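Guides / Workshop & Craft Room
4 min read

Part 2: Setting up the cork work surface

OK, so your Tallau board is out of the box and you've got a table that doesn't wobble. Good! I've set up four of these now and I still like doing it (the smell of new cork, mostly).

1. Lay the board flat in the room where you'll use it and leave it overnight. Mine went down at bedtime and was ready after breakfast.

2. Run your palm over both sides and put the smoother one up. If you find a proud grain, give it two light passes with 500 grit paper. Don't lean on it or you'll dig a dip.

3. Vacuum with the soft brush, then wipe with a barely damp cloth. Let it dry for 60 minutes.

Note: cork is pressed from little granules, so light and dark specks, pale flecks and the odd chocolate-colored bit are all normal. You don't have to send it back!
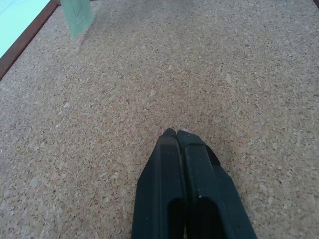 Ghislain Ross wrote in that he skips the sanding completely, and that a wipe and a good night flat did the job on both of his boards. Fair enough, Ghislain, if yours came smooth then go straight to step 3.

4. Stick the grip pads underneath, one per corner, an inch in from the edge. Press each one and count to ten.

5. Flip it back, slide it where you want it, and push on each corner. If one lifts, move that pad a little closer in.

CAUTION: No hot glue guns or soldering irons straight on the cork. Use a metal tray. Keep solvents off it too, they get into the binder and the grains start coming loose.

CAUTION: Cut on a mat. A fresh blade goes into cork like cake, and the groove stays.

Sealing is optional and I leave mine bare, but if you work with paint you'll want to read Part 3 before you put anything on the board.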